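8 Feb 2023
Notebook, simulation side – grasp scoring for the drawer task
Written by S. Kováčik, with remarks from Ľubica Murín after the meeting

Continuing from the last entry. The question is still the same: why does the policy score well on our grasp metric and then do poorly on the complete task? Ľubica suspects the metric. I suspected the policy. After this morning I am closer to her side.

The setup, for whoever reads this later. The task is "put the can into the open drawer" in the Uvar kitchen set, overhead view, one arm working. The policy is the Gelletti checkpoint that was trained on the September demonstrations, 3000 episodes, without any change in the network. The only thing I touched today is how we decide that a grasp has happened.

The old rule: a grasp is counted at the first step where any finger link is in contact with the can and the distance from palm center to can center is below the threshold. I wrote this rule myself and I did not think about it very much at the time. It was good enough for the box objects, because with the gripper we used then, contact and holding were nearly the same event. With a hand that has fingers it is different. One finger can touch the lid while the others are still open, and the rule is satisfied.

The new rule: contact on the thumb and on at least two other fingers, held without interruption for 5 control steps, and the can must move together with the palm during these steps. I compute the last part from the relative pose, so it does not depend on the rendering at all.

I replayed the stored rollouts from the Illora machine with both rules and went through the disputed ones by eye. It is slow work but I do not know a better way. The overhead camera is useful for the approach and for the hand closing on the can. For the thumb it is bad, and there I had to trust the contact log.

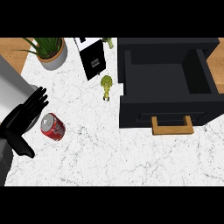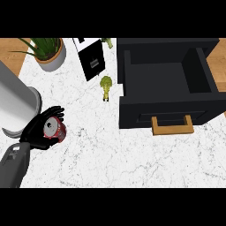 Overhead camera, can and drawer layout, hand open in the first and closed on the can in the second.

Ľubica asked why I do not simply label by "fingers closed" from the joint angles. I tried it. The problem is that the hand also closes when it misses, and then the joint angles look almost the same as for a thin object. For the can one could find a threshold that works, but we would need another one for every object, and the purpose of this metric was to have one rule for the complete set.

Observations, in the order I made them:

The old rule is too early in most of the disputed rollouts. It fires during the approach, when a fingertip brushes the can, and everything after this moment is then counted as "transport". So a failed grasp was booked as a failed transport. This explains the strange table from last time, where transport looked like the weakest stage and we spent an afternoon searching for an error in the motion toward the drawer.

The new rule is sometimes too late. If the hand closes and starts to lift at once, the hold window ends when the can is already in the air. For the stage statistics it does not matter much. For the timing plots it does. I now write the start of the window as the grasp time, and not the end.

Two rollouts I could not decide by either rule. The can rolls against the palm while the fingers are closing, then it slips a little, then it is held. Relative pose is not constant, so the new rule says no, but the can arrives in the drawer. I marked them as "unclear" and left them out of both columns. Ľubica would prefer to count them as success, as the task was completed. We did not agree and we will ask the others.

The drawer stage has its own small problem. The success region is a box inside the drawer, and I took its height from the closed position. With the drawer open, the region was shifted in relation to the drawer floor – a few rollouts were marked as failed although the can was lying inside. It is corrected in the config, but I have not rerun anything older than this week.

About seeds: I used 5 seeds for the replay check. The difference between the two rules has the same direction in all of them, so I do not think it is noise. Still, it is one policy and one object, and I would not write it in the paper as a general statement. The related work section compares us with the numbers in the Abbasi report from our own group, and these were made with the old rule. They must be recomputed or the table must say so clearly.

Remark from Ľubica: the contact flag should be filtered before the thumb condition is tested, the solver gives single-step dropouts when the can is pressed hard. She saw this on the bottle as well. I will add a filter of 2 steps and see if the unclear cases change.

To do:
– rerun the stage table with the new rule, same seeds
– recompute the Abbasi numbers
– check the drawer region for the other cabinet model
– save the contact log together with the video, not in a separate folder, I lost too much time matching them
– ask who still uses the old grasp flag in their scripts before I remove it

The replay script is in the usual place under my name. The old rule can be switched on again with the flag, default is now the new one.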